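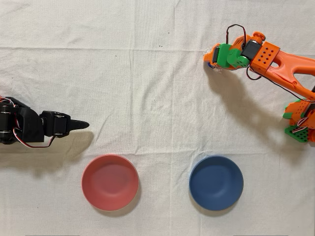
So the Flellero kit has been living on my dining table for a while now, and since three of you have emailed to ask if it's worth the money, I'd better write this up before I forget what annoyed me in the first week.

Quick recap for anyone new. Flellero sells a tabletop robot arm you put together yourself. You get the servos, the control board, the power brick, a bag of screws and cables, and a file pack so you can print the body parts at home. The two-arm bundle is what I bought, for $849 with shipping. You can pay more and have them print everything for you, but I own a printer and I'm stubborn.

Printing first. It took me most of December, mostly because I kept running out of filament! That's how I ended up with an orange and green arm on one side and a black one on the other. I started the first arm in orange, ran low, switched to green for the wrist and some of the base, and by then I'd decided I liked it. The black one was a fresh spool. If you care about matching arms, buy more filament than the guide tells you to. The guide is hopeful.

Assembly was better than I expected. The steps are clear up to the shoulder, and then the wrist section reads like it was written by a different person on a very tired evening. There's a drawing where the servo horn is shown from the back and the text describes it from the front. I built the black wrist twice because of that. My friend Khurram Hayat had already built his set and he just laughed at me over the phone, then sent me the page he'd scribbled on. (Thank you, Khurram. I owe you lunch.)

My biggest complaint is the cables. They're long, and there's no real place for them to go. You get loops hanging under the wrist, loops over the top of the wrist, and if you aren't paying attention one of them will catch on something and you'll hear a servo groan. A handful of clips in the box would fix this. I wrote to support and Awuor Nyanda got back to me the same afternoon, very friendly, and said printable clips are on the list. I'll believe it when they're in the file pack, but points for the quick reply.

Now for the fun part, which is getting them to do things. I've been running little pick and place jobs between two bowls, one pinkish red and one blue, on an old white tablecloth. Small stuff, nothing heavy. The grippers are both skinny things, the black one especially comes to a real point when it's shut, and they're great at tiny items and pretty hopeless with anything wide. I tried a ping pong ball. I do not recommend the ping pong ball.

A couple of tips from a lot of fumbling. Iron your tablecloth, or do as I say and not as I do, because a bump in the fabric is enough to make a gripper land a hair too high. And think about your lamp. Mine throws long shadows off the arms, and if you're adding a camera later on, I'd sort that out first.

The software is called Tiner and it's fine. You move the arm by hand, save the pose, move it again, save again, then hit play. It holds up to 1000 saved poses per project, and I can't imagine filling that. What I don't love is that the two arms are treated as two separate projects, so getting them to take turns means fiddling with delays until they stop reaching for the same bowl. Pendo Koech posted a little script on the user forum that lets one arm wait for the other, and it saved my sanity. It really should be built in.

Would I buy it again? Yes, I think so! If you've never used a screwdriver for longer than ten minutes, get the preprinted version, or borrow a Khurram. If you only want one arm, they sell that too, but two is where it gets interesting.

Next up I'm swapping the black gripper for the wider soft-tip one. It's on back order, so don't hold your breath. Leave me a comment if you've already tried it, especially if you got it to pick up a ping pong ball.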